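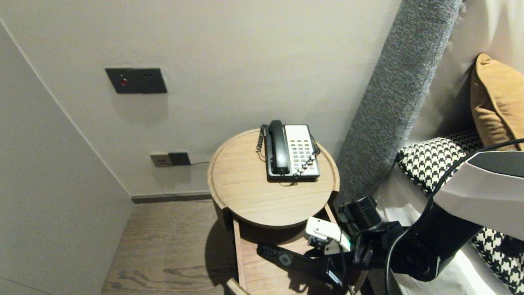

Which bedside table models does the Masta guest room range include?
The range has two models: the Masta 450, which is a round table with one drawer, and the Masta 907, a tall cabinet with a drawer and a lower shelf. Both are sold to hotels, guest houses, student residences and care homes, and both are delivered assembled.

Masta Guest Room Furniture: Bedside Tables

Masta bedside tables are built for rooms that change occupants often and are cleaned every day. The range is distributed by Paulauskas Contract Furnishing to trade and institutional customers. Private buyers may order through the Cluditico showroom, where sample pieces and finish cards are kept on display.

Model 450
The number refers to the diameter of the top in millimeters. The top has a raised rim, which keeps small items from rolling off during the night and contains minor spills. The drawer runs on metal slides with a stop and may be lifted out for cleaning. Maximum drawer load is printed on the label fixed to the underside of the body. A cable notch at the rear is available on request and must be specified at the time of order.

Model 907
The taller cabinet is intended for use beside raised or adjustable beds. Its height in millimeters gives the model its name. The lower shelf is fixed. Customers who need a locking drawer should order the version marked L, supplied with 2 keys. Replacement keys are ordered by the code stamped on the lock face.

Placement
Tables should stand on a level floor. Adjustable feet are fitted to both models and are turned by hand. Where a room has a baseboard, the table should be set forward far enough to clear it, and any cables should be led down behind the body before the table is moved into its final position. The drawer must open fully without touching the bed frame or bedding.

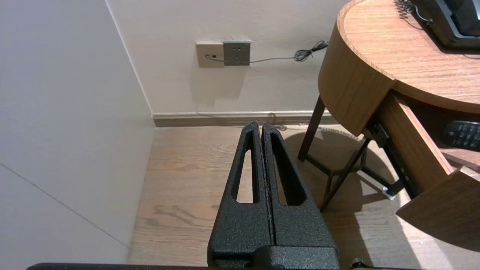 One customer, a guest house that furnished its upper floor with Model 450 in February, wrote that the feet had needed a second adjustment after the first month, once the tables had settled on the old boards, and asked that this be added to the instructions. The installation sheet now includes a check of the feet four weeks after delivery.

Finishes
Standard finishes are light oak, dark oak and walnut. Two-tone combinations, with a lighter top over a darker body, are offered at no extra charge. The surface is sealed with Dramar hard oil at the workshop. Slight differences in grain and shade between pieces are normal and are not grounds for return. Customers who are adding to an existing order should quote the earlier order number so that the finish can be matched as closely as stock allows.

Cleaning and Care
Wipe with a soft cloth and a mild soap solution, then dry. Do not use bleach, abrasive pads or furniture polish containing silicone. Drawer interiors are finished in the same way as the outer body and may be cleaned with the same products. Worn tops can be oiled again on site with the Dramar care kit, part number 1113. 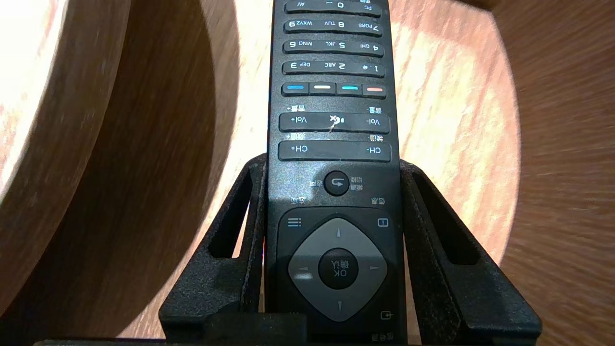 The care kit contains oil, two cloths and a fine sanding pad. It should be used in a ventilated room, and the table should be left unused overnight. Oil-soaked cloths must be laid flat outdoors to dry before disposal, as they can ignite if left folded.

Spare Parts
Drawer slides, knobs, feet and complete drawers are held in stock for both models. Knobs from earlier series have a different screw thread and are not interchangeable with current ones.

Ordering and Delivery
Trade orders are placed with Paulauskas Contract Furnishing by written request, stating model, finish, quantity and delivery address. Delivery is to the ground floor unless otherwise agreed. Transport damage must be reported in writing before the packaging is thrown away.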